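Home | Shop | Tables & Worktops | Plant Pots | Care Notes | Basket (0)

Print this page | E-mail to a friend

Satti Worktable Top, light wood, striped grain

Sold by Vomidico. Made up for us at the Drokthorpe workshop.
79 comments | 13 shares

I'll say straight off that this is my favourite thing in the shop, so take what follows with a pinch of salt. I've had a Satti top in my own back room since May and I've used it for everything you're meant to use it for and a few things you aren't (repotting, mostly, and one very messy evening with candle wax). The Satti is a plain, flat, light wooden top that you put on whatever legs or trestles you already own. There's no drawer, no shelf and no fancy edge. You get a good big surface and you get on with your job.

What people ask me about most is the stripes. The planks come in two tones, a pale one and a tan one, and they sit side by side so the whole top has a gentle banded look with the grain running along it. I didn't think I'd care much, but it's lovely to look at when you're sat there waiting for glue to go off! It also hides crumbs and pencil marks far better than the plain white top I had before, which showed every single thing I ever did to it.

No two tops come out the same. Some have more tan in them and some are nearly all pale, and we can't pick through the stack for you, sorry. If you're buying a pair to push together, put a note on the order and we'll send two from the same batch, and they'll be near enough.

Who it suits

Anyone who makes, mends or fiddles with things, really. I've sold them to people who sew, people who build model boats, and a couple who run a little repair bench and wanted room to clamp things down. It takes clamps nicely. Put a scrap of card under the jaws if you mind about dents, and don't do the clamp up like you're closing a submarine. You can screw brackets into it as well, and I've done that on mine with short screws and a small pilot hole first. Bear in mind that once you've put a hole in it we can't take it back.

It works as a desk too, although I'd give it an extra coat of oil if you're going to rest your arms on it all day. And I do like a plant on a worktable. A snake plant is the one I'd go for, in a small white pot, up at the far side where you won't knock it with your elbow. They put up with dim corners and with being forgotten, and that bit of spiky green against the pale wood cheers up a bench full of cables no end.
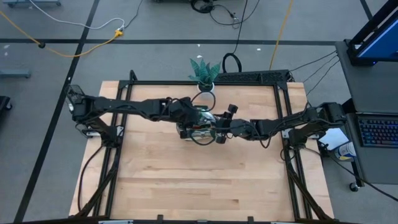 Looking after it

Wipe it down with a damp cloth and dry it with another one. That's most of it. Twice a year I go over mine with the Vondititz bench oil, thin coats, rubbed in along the grain and left overnight. The tin says 2 coats. I do 3, but I'm fussy, and the third probably only makes me feel better.

Rings from mugs will come out if you catch them early — a very fine sanding pad, a light hand, then oil over the patch. Old ones tend to stay. Put a saucer under your plant pot, please! I've had more e-mails about pot rings than about anything else we sell, and a saucer costs next to nothing.

Keep it away from radiators. Wood moves, and one edge baking all winter while the other stays cool is asking for a bow. If yours does lift a bit at one end, turn it over for a few weeks and see if it settles before you write to me. Mine did this in the first month and has been fine since.

Delivery and the boring bits

Tops go out flat, wrapped in card with the corners padded. It's a two-person carry, so have somebody handy when it turns up. The driver will bring it to the front door and no further, and I'm afraid stairs are down to you. Check the corners before you sign, and if one's been bashed, send me a picture the same day and I'll sort out a new one.

Legs and trestles aren't included. We used to do a set with folding trestles but they wobbled, so I stopped — I'd sooner sell you no legs than bad ones. If you find a pair you love, tell me in the comments.

Orders placed now will leave the workshop in December 2025. Oil is sold separately and can go in the same parcel if you add it before you pay.

Share | Print | E-mail | Read all 79 comments
Back to Tables & Worktops | Next: Satti Narrow Bench Top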